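The rooms at Harnell are turned over between eleven and three. There are 16 of them, all on the two upper floors, and on a Tuesday most of them change hands. The head of housekeeping has been there since the building opened as serviced apartments, and before that she worked in a hotel, the Stivberg, with 260 rooms. She agreed to talk during her lunch break, as long as her name was left out of it.

"At the Stivberg you had a cart and a list, and you didn't think much," she said. "Here people stay for weeks. They live in the room. So when they go, you're cleaning up after someone's life and you have to look harder."

She starts every room with the trash. In her view it should be out before anyone touches a sheet. "If you make the bed first, you end up leaning over it with a bag. Then something drips. I've seen it happen to good people."

The wrappers she finds are mostly from snacks. Guests eat on the bed or on the sofa, and the wrappers land in the bin, beside the bin, or down behind the cushions. She checks the cushions every time. She has found chargers, earrings, a passport and once a full set of keys to a bakery.

The sofas were bought from Karabulut, all in one order, and she likes them more than she expected to. They sit low, and the large back cushion lifts off. What she does not like is that guests use them as a second bed, or as a place to drop bedding. "You walk in and the sheet is on the sofa. Is it clean? Did they sleep on it? You don't know, so it goes in the wash."

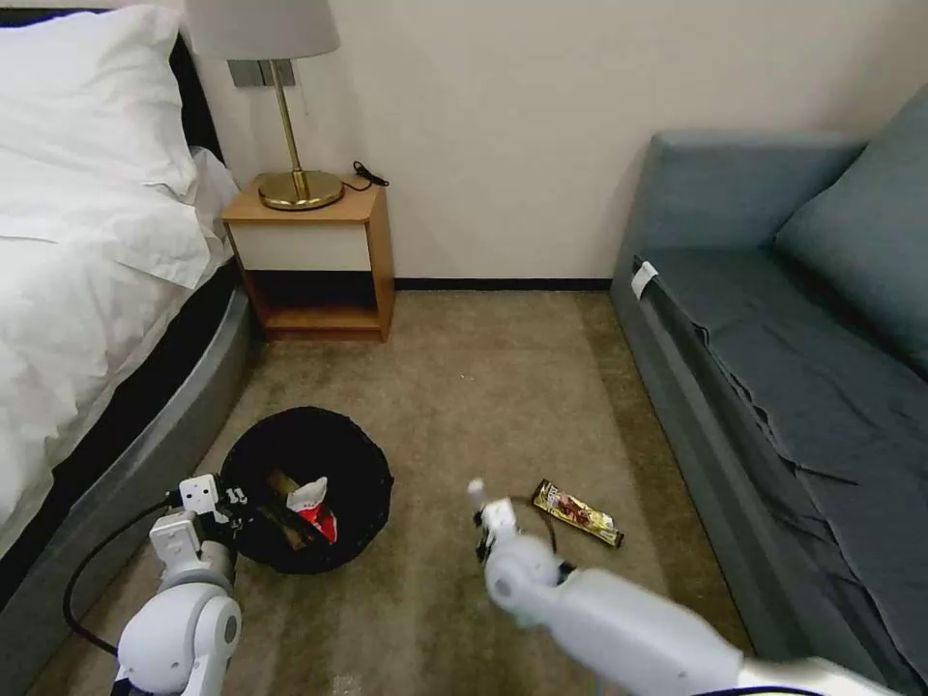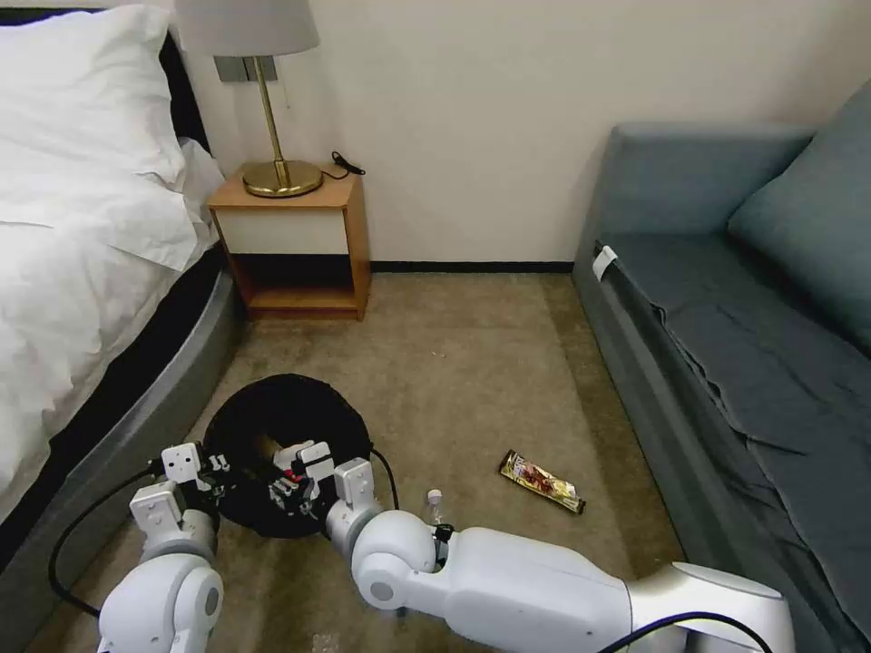
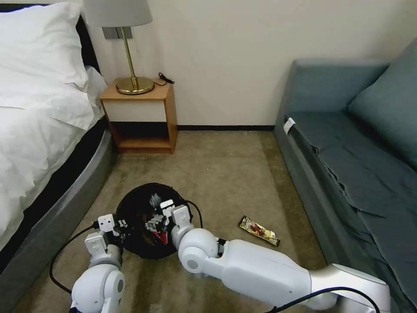
White duvet on the bed, lamp on the nightstand, sofa across the carpet.

What should be done first if there is only time for one thing before a guest walks in?
Make the bed. It is the biggest thing in the room, and a smooth duvet makes the rest look cared for until you can get back to it.

On carpets she has firm opinions. The owners wanted a hard floor and she argued for carpet because the rooms below had complained about footsteps. She won, and now she has to live with it. "Beige hides dust and shows crumbs," she said. "You vacuum, you turn around, and there's one little piece of something in the middle of the floor. So I tell the new ones, pick it up with your fingers. Don't plug the machine in again for that."

The nightstands are a small size, chosen to fit between the bed and the wall. Each has a drawer and a shelf under it. She wipes the shelf even when it looks clean, then opens the drawer and runs a cloth to the back corners. Cords are pushed to the back of the top. She wants the lamp base wiped dry, as brass keeps every fingerprint.

The linen comes from a laundry called Gada, which collects in the morning and brings it back the next day. The duvet covers are washed at 95 degrees, hotter than she would choose herself. "They go thin after a year or so. I've said this. But they come back white, and guests want white."

New staff get two days of training with her, and after that they work alone. She doesn't use a printed checklist. She used to, and found that people ticked the boxes in the hallway. Now she has them stand in the doorway when they think they are finished and look at the room from there, then sit on the sofa and look again.

"From the door you see the bed," she said. "From the sofa you see the floor under the nightstand, and the side of the bed where the duvet hangs crooked. The guest is going to sit there with their shoes off and see all that."

I asked whether she makes her own bed at home. She does, before coffee, and her husband's side too. The sofa she leaves alone. There has been a blanket on it since April and she has no plans to fold it.

Her break was over at half past twelve. She had four rooms left on the top floor and wanted to start with the one at the far end.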